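Chapter 4
Choosing a Computer for a Small Office

In this chapter
Working out what the machine is for
Reading a specification sheet
Costs that come after the purchase
When to repair and when to replace

In July, the accounting firm Aguiar in Sokville replaced every desktop computer it owned. The office manager, Vivek Tiwari, had 12 machines to buy and a budget that would not cover 12 of the model his staff wanted. He bought 11 cheaper ones from a local dealer and one good one for the person who prepared the large tax files. Most of the staff noticed no difference between the new computers and the old, except that the new ones started faster.

Tiwari's decision is a common one, and it shows the first point of this chapter. A computer is bought to do certain jobs. Until those jobs are written down, there is no way to say whether a given machine is too slow, too expensive or just right. A clerk who types letters and reads mail uses a small part of what even a low-priced computer can do. A person who opens spreadsheets with more than 3,000 rows, several at a time, will run short of memory long before running short of processor speed.

Sales literature does not usually start from the job. It starts from the parts. The Gumholm desktop used in the exercises for this chapter is sold on its processor, which is printed in large type, while the amount of memory appears near the bottom of the sheet - and the number of free memory slots does not appear at all. Section 4.2 explains how to find figures of this kind and what to ask the dealer when they are missing.

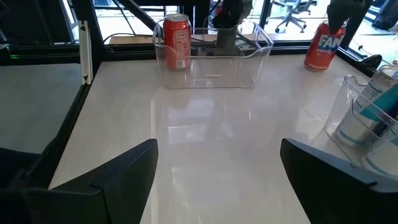

The purchase price is also only part of the cost. Sérgio Tavares, who ran the repair desk at the dealer Fledari, kept a record of 40 office computers over their working lives. Power supplies and hard drives accounted for most of the repairs. In several cases the second repair cost more than the computer was worth by then. Section 4.3 uses his record to work out a yearly cost for each machine, and you will need a calculator or a spreadsheet to follow it.

Before you go on, list the programs you use in a normal week and note which of them are open at the same time. Keep the list - you will use it in Exercise 4.1.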